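# Futar Open Day, Rivstead: Frequently Asked Questions

Last revised June 2026. Covers the household textile demonstration only. For the bin-picking cell at Grukham, contact that site directly.

## General

### What is being demonstrated?

Handling of clothing with hand-held grippers in a furnished bedroom. An operator carries the tool, moves it the way a robot wrist would move, and closes the fingers on a garment. A camera on the tool records from the tool's point of view. The recordings are used to train manipulation policies that later run on an arm.

### Will I see a robot arm?

Not in the bedroom session. The arm is shown in the afternoon session in the main lab, where Jawad Memon runs it on towels and T-shirts. Visitors with time for only one session should decide beforehand which half of the process they want to see.

### Why clothing?

A rigid part has one shape and a small set of useful grasps. A shirt has a different shape every time it is put down. Folds hide edges, layers stick together, and a grasp that looks correct may pick up two items. We also get more requests about laundry from care facilities than about any other household task.

### Why a bedroom and not a lab bench?

Policies trained on a plain bench did poorly when the background changed. A bed has a soft surface and usually a patterned cover. Clothes end up piled on it in no useful order, and the light comes from wherever the window is.

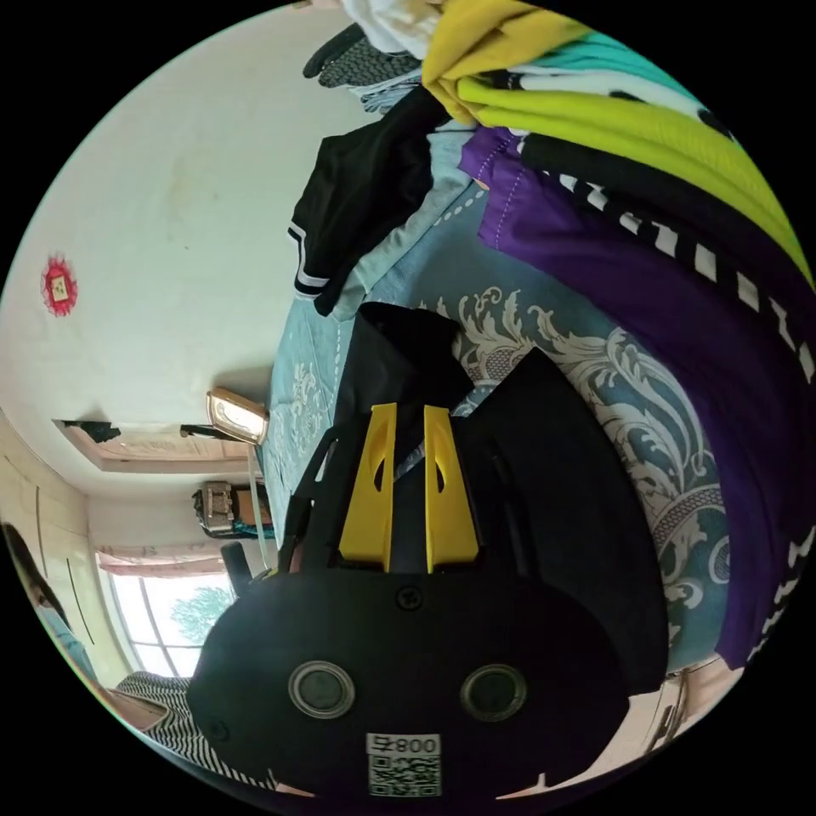 *Gripper over a black garment on the patterned bedspread. Other clothes are piled along the far side and to the right.*

### Are the clothes arranged for the demonstration?

The operators are told which garment to work on. The pile itself is not sorted by color, size, or fabric.

## The tool

### What are the yellow parts?

The fingers. They are the only parts meant to touch the garment. Each finger has a cutout, so it flexes slightly under load. Fingers are replaced when the tips wear smooth. Spares are kept at the demonstration desk and may be handled.

### What is the QR code for?

Identification. Each tool carries a sticker with a code and a short number, and the code is scanned at the start of a session. Calibration data is stored per tool, so a recording filed under the wrong tool has to be corrected or dropped.

### Why does the picture look round and bent?

The lens is a wide fisheye. It keeps the fingers, the garment, and much of the room in view together. Wall edges and furniture near the rim come out curved. The calibration step corrects for this, and the distortion is left in when footage is shown on the monitor.

### Is the tool heavy?

Most people find it comfortable for a few minutes and tiring after twenty. Operators change over on a schedule. Visitors with wrist or shoulder problems should ask for the bench-mounted version.

## The session

### How many operators work at once?

It depends on the task. Small items need one tool. Shirts, jackets, and anything that has to be spread are usually worked with two, because one grasp point leaves the rest of the fabric hanging where gravity puts it.

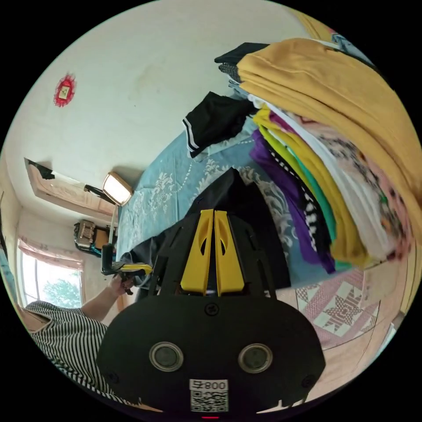

*A second tool held just to the left of the yellow fingers, near the edge of the bed. The foreground tool is labeled 008.*

### How long is a session?

The bedroom session is 36 minutes, including the introduction. Late arrivals wait for the next session, as the door stays closed while recording is in progress.

### How many recordings are in the current set?

The Rivstead textile set held 203 accepted recordings when this page was revised. A further 78 were rejected in review. The most common reasons were:

- the garment left the camera's view
- a bare hand touched the fabric during the grasp
- the tool was not calibrated on the day

Rejected recordings are kept for checking the review procedure. They are not used for training.

### What counts as a good grasp?

The reviewers look for fabric between both fingers, taken near an edge or seam where the task allows, with no second garment caught. A grasp on a central fold is accepted if the task is only to move the item. It is not accepted if the task is to spread it.

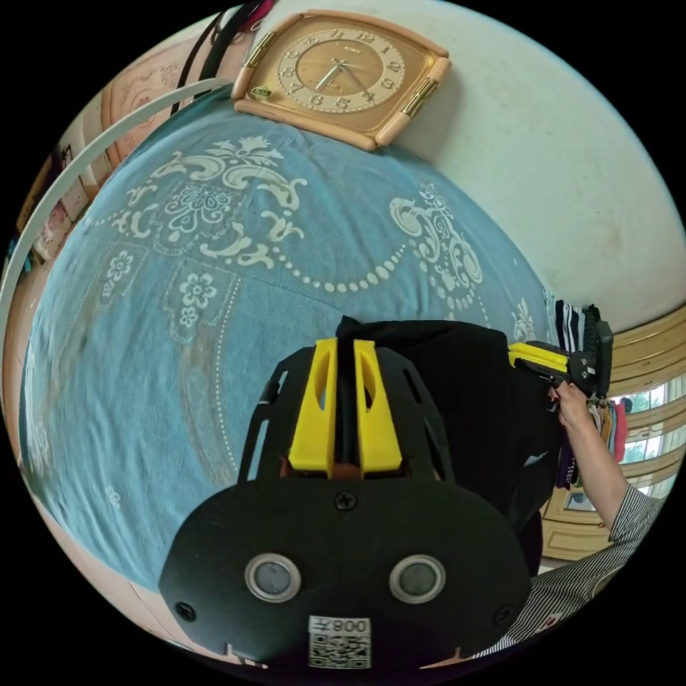 Photo: Futar textile group, Rivstead

Black fabric is tricky for the vision side. Folds in dark cloth show little contrast, and the software that marks the garment outline tends to merge them into one region. Hanna Walczak's group keeps dark items in every session for that reason. Visitors often ask whether a lighter shirt would make a better display. It would be easier to watch, and less useful to record.

### Do the two tools talk to each other?

No. Each records separately, and the streams are aligned afterward by timestamp. Coordination during the task comes entirely from the operators. The alignment software was written with Czerwiński, and Igor Kaczmarczyk can answer questions about it at the desk.

### What happens if a garment is dropped?

The operator picks it up with the tool and continues. Drops and recoveries stay in the recording. A policy that has never seen a drop has no basis for dealing with one.

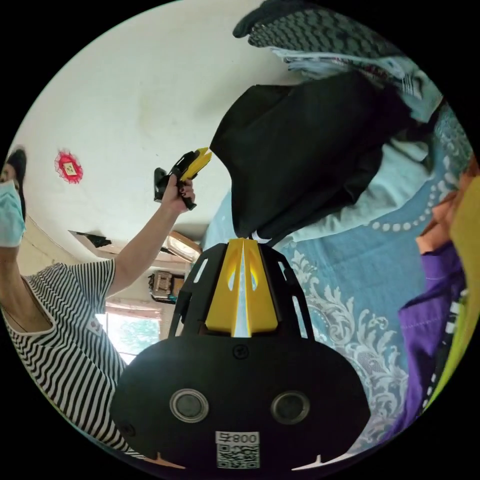 *Two hand-held tools and the black garment. The operator on the left wears a face mask.*

### Can visitors try it?

Yes, at the practice table next to the entrance. Visitors do not use the bed or the numbered tools. Practice recordings are deleted at closing. Groups of more than 3 should book a slot through Lucyna Jasińska.

## Practical matters

### Can I take photos?

Yes, without flash. Please do not lean over the bed during recording. Anyone who enters the camera's view may appear in the data.

### I do not want to be recorded. Can I still attend?

Yes. Ask for the side room, which has a live feed and no cameras of its own.

### Are children admitted?

From age ten, with an adult. The arm session has a marked floor line, and the same line applies to everyone.

### Is the data available?

A sample is released on request to schools and research groups. Requests go to Hilkka Suominen and should name the intended use and the storage location. Allow two weeks for a reply.

### Where do I park?

Use the north lot. The loading bay stays clear all day for the equipment van.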